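Categoría: Redes sociales > Seguridad de cuentas

Checklist de revisión, cuentas de marca Flunis
Revisa: Ghazal Safavi. 17 abr 2026

[x] Verificación en dos pasos. OK en todas menos la de soporte, sigue con SMS. Cambiar ya.
[x] Correo de recuperación. Era el de Karabo, que ya no lleva redes. Cambiado.
[ ] Perfiles falsos. 7 denunciados, 6 caidos. Queda uno con nuestro logo y un guion bajo al final.
[x] Apps conectadas. Presora tenía permiso para publicar, quitado. Skandlow solo lectura, se queda.
[ ] Contraseñas. 11 meses sin rotar la principal. Mal.
[ ] Bio y enlace. El enlace lleva a la campaña vieja. Pendiente Kianoush.
[x] Posts programados. Revisados hasta mayo, textos bien, falta una etiqueta en el de verduras.

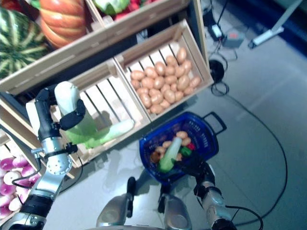 Puerro en la pinza, patatas en la caja de al lado.

[ ] Mensajes directos. 78 sin abrir, varios piden "confirmar cuenta". No pinchar nada, captrua y borrar.

Comentarios (3)

Hertta Huttunen: el del guion bajo me escribió ayer ofreciendo un sorteo, lo denuncio también

Gavin Kinnear: ¿y las llaves físicas para cuándo?

Ghazal Safavi: pedidas, Gavin. Hertta pásame captura porfa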